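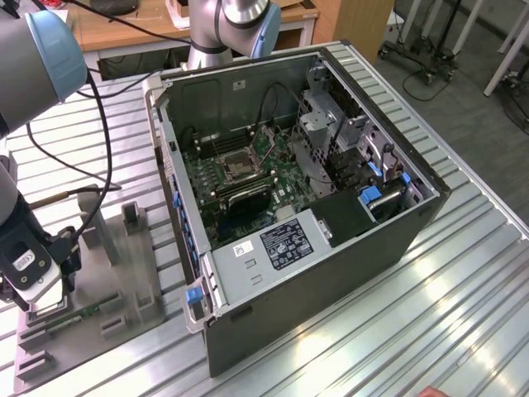 Hello again from the back bench at Findell, and thank you for being so patient with me about the timing of this one. Since the last report the work has moved from sorting and stacking to opening machines up, which as you know is the part I've been looking forward to since we first sat down with the application! A good many of the towers are built like the one on the ribbed bench, with blue latches and release tabs wherever something is meant to move, and that has turned into our main teaching aid. Blue means you're allowed to touch it. I say that to every new person now, and it saves a lot of nervous hovering. That same tower has its side panel off and its processor socket empty with the lever up, so it's a good one for explaining how a chip sits in a board (and why you keep your fingers, your sleeves and your coffee well away from the pins).

Now for what you're really waiting for, the numbers. We promised 20 finished desktops by the end of this period and we have 17. The other three are short of parts and I'd sooner tell you that plainly than hand over something half done. Of the 17 that are finished, 12 have gone to the Tornbridge adult learning rooms, where they're being used for the evening job-search class, and the rest are on our shelf waiting for the Kragh Street library to finish its new desks. The library thought the desks would be in by March. They are now saying "soon," and I've learned not to ask what that means.

The parts problem is mostly memory and processors. A lot of donated office machines come to us with the drives pulled, quite rightly, and sometimes with the memory and the processor gone too, and then we have a perfectly good case, board and power supply and nothing to make it think. I had budgeted for drives. I had not budgeted enough for the other things. Melati Purba went through the whole parts shelf for me and matched up what we have against what each board will take, and her list is now taped inside the cupboard door where I can't lose it. It showed we'd been holding on to a box of memory that fits nothing we own. We're swapping it with Vurnow, the repair shop on the corner, for modules that do fit, and no money changes hands, so you won't see it in the spending table.

On training, we've had two groups through the bench sessions. The first group was a bit of a scramble, I'll admit. I talked too much, and people didn't get their hands on a machine until the session was half over. For the second group we turned it around: lay the tower on its side, panel off, find the power supply, find the memory slots, find the expansion slots, and only then do I get to open my mouth. It went so much better. People asked sharper questions and they remembered the names of things the following session, which hardly anyone in the first group did (including one person who had written them all down and then left the notes on the bus).

Finn Kohlhase has taken over the testing side and he's far stricter than I was. Every machine now runs overnight before it gets a sticker, and he checks the fans by ear as well as with the software. Two that I would have passed went back to the bench because of him. One needed a fan, and the other had a power supply that cut out after a few hours, so that supply has gone into the recycling cage and the rest of the machine has been stripped for spares. I was sorry about that one — it was the cleanest case in the whole donation.

Spending is under where we expected to be on tools and over on parts, for the reasons above. I'd like to move what's left in the tools line across to parts, if you're happy with that. We have enough screwdrivers. We have enough wrist straps now too, once I stopped putting them away in three different drawers. What we could use is thermal paste, a decent stock of coin batteries for the boards, and processors for the three unfinished machines. If you need the change set out on the proper form, send it over and I'll fill it in the same day.

One thing I hadn't planned for is labeling. The machines all look alike once the panel is back on, and we did send one over to Tornbridge with the wrong keyboard and the wrong login card. They were very nice about it. Each tower now gets a number on the back as soon as it comes through the door, and the same number goes on a card that follows it from bench to testing to shelf.

For the next period, my plan is to finish the three that are waiting, deliver to the library the minute there's a desk to put anything on, and run one more training group, smaller than the last. Melati would like to try a session on laptops. I'm keen but a little wary — laptops are fiddly, they don't come apart nearly as kindly as the towers do, and we'd need a different set of spares. I've asked her to write up what she'd want for it and I'll send that along separately so it doesn't get tangled up with this report.

You're welcome to come by any time. Mornings are quieter, and after 2 in the afternoon there's usually a group in and you can pick up a screwdriver and join them!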